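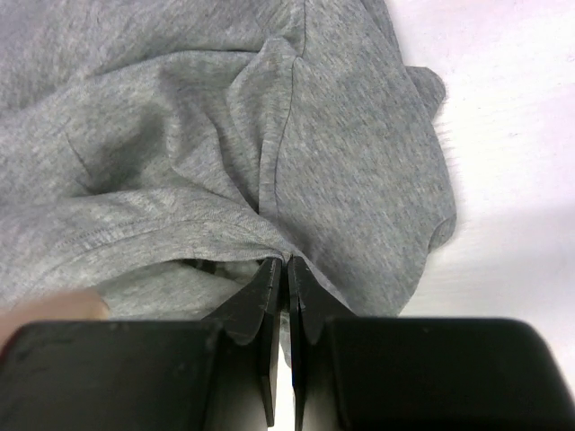
What is the purpose of the Cidero arm? The purpose of the Cidero arm is to fold one shirt without assistance.

So read the first page of the workshop log, in the hand of Ehab Bouazza. By November the log recorded 257 attempts. Jamila Selvanayagam, as second signatory, reviewed each entry and initialed it.

"Attempt 258 is hereby authorized," she wrote at nine in the evening. "The gray T-shirt shall be used. The operator shall keep his hands clear of the collar."

Mr. Bouazza signed below, requested that "collar" be amended to "garment," and switched on the power supply.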